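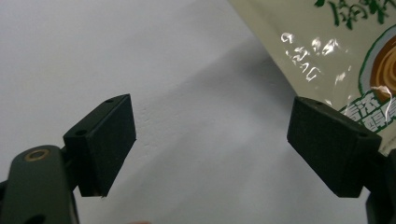

Flillby hand-held gripper with black block pads, jaws open, next to a plastic food package.

Flillby Hand-Held Gripper, Block Pad Version

Sold by Phromma, workshop and shop in Flavham
Part number: FL-274
Stock: available, pads sold separately

The Flillby is a two-finger gripper that you hold in your own hand. You squeeze the handle, the fingers close, and the camera on the tool records what the fingers are doing. Our customers use it to try a finger shape before they pay for the same shape on a robot arm. It is also useful when you want to compare two sets of pads on the same goods and you do not have free time on the arm.

This page is for the version with rounded dark green arms and black rectangular pads. The older version with thin curved fingers is now called Peron and has its own page.

What the pads are good for

Soft packages are the work we get asked about the most. Bags of snacks, drink powder, noodles, everything in shiny film. The film slides, and the bag changes its shape when you push it. With a thin finger you have to aim at a fold in the film. A broad pad gives you more area, so you can come to the bag from the side and be less exact.

We compared the block pads with the Peron fingers for most of February. Kulap Jitpraphai did the picks and Wichai Kaewkla kept the sheet. Each set of fingers did 71 picks from a flat white table, with the same bags in the same order. The block pads were better on full bags and on bags lying flat. The Peron fingers were better when two bags were touching, as the block pads need some space on each side before they can go down. If your goods are packed tight in a tray, please look at the Peron first.

Glossy film is also difficult for the camera. Bright light makes white spots on the bag and the printing is hard to read there. We moved our lamp to the side and this helped, but the tool then threw more shadow on the table. Try a few lamp positions before you start a long recording.

Fitting and care

The pads are held by small screws. Do them up by hand and stop when the pad does not move any more. Ratree Bunnag, who builds these for us, asks customers not to use a power driver, please.

Brush the pad faces after each day of use. Dust and sugar from torn bags will collect on them and the grip becomes weaker. Do not wash them with solvent. In our shop one pair of pads lasts roughly 4000 closings, but if you work with cardboard you should expect less.

Before each session open the jaws fully and look if both pads sit at the same angle. A pad that has turned a little will push the bag away before the other one touches it.

In the box

Gripper with handle and camera holder
One pair of block pads, fitted
Spare pad screws and a key
Printed sheet for setting the camera

The camera is not included.

Questions before buying

Write to Sebastião Pimentel at the Flavham shop and tell him what you want to pick up, how heavy it is and the colour of your table. You can also send us a sample of your goods. Wichai Klinhom does the sample tests every Monday, and he will send you back the recording with both types of fingers. Postage of the sample is paid by the customer.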